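TEXTILE CARE AND FIBRE SCIENCE
Week 4 handout: Knit structure, shrinkage and laundering
Prepared by Yevdokiia Kravchuk

Read this before the February lab. Bring your fibre identification chart from Week 2.

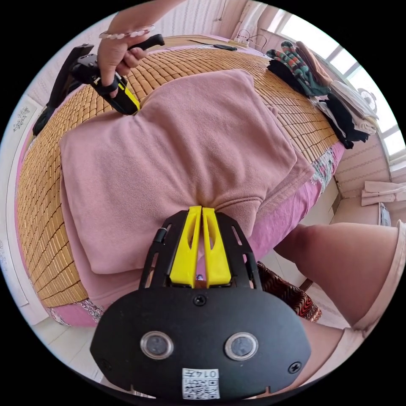
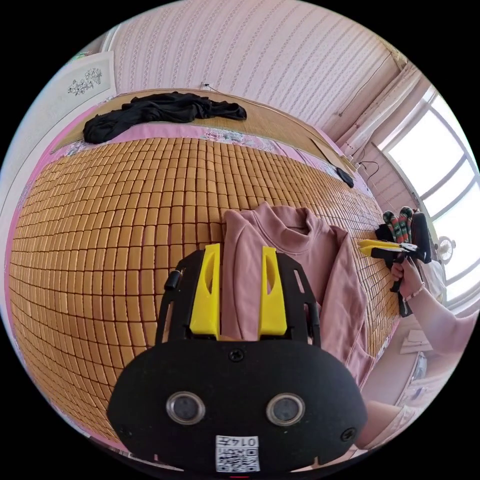

Fig. 4.1 (two views). The second shows a pink long-sleeved top with a high neck, spread on a bed.

1. Knit and woven

A woven cloth has two sets of yarns crossing at right angles. A weft knit is built from loops, each drawn through the one below it. Loops change shape under load, so a knit stretches further than a woven of the same fibre and is easier to distort in the wash.

Terms to know:
Wale: a column of loops running the length of the fabric.
Course: a row of loops running across it.
Rib: wales of knit and purl alternating, used at cuffs and necks.

2. Three kinds of shrinkage

Relaxation shrinkage. Yarns are held under tension during knitting and finishing. Water lets them go back to their natural length. Most of it happens in the first few washes.

Felting shrinkage. Applies to wool and other animal hair. Scales on the fibre lock together with heat, moisture and agitation. It can't be reversed.

Thermal shrinkage. Applies to synthetics heated past their setting temperature, usually in a dryer.

3. Calculating dimensional change

Mark a gauge length on the conditioned sample. Launder, dry flat, recondition and measure again.

Change (%) = (final length - original length) / original length x 100

Worked case: the Harasym jersey sample was marked at 25 cm lengthwise and measured 24 cm after laundering. Change is -4%. The minus sign means shrinkage, so leave it in your table. Work out widthwise change separately.

4. Drying and storage

Dry heavy knits flat, away from direct sun. Wet wool is weaker than dry wool and will grow lengthwise on a hanger. Fold for storage, with the sleeves laid across the back.

5. For the lab

Each pair gets one Harasym jersey and one Trandine rib. Condition both for 48 hours before marking. Hand in your results table and a paragraph on which direction moved more, and why. Worth 11 marks.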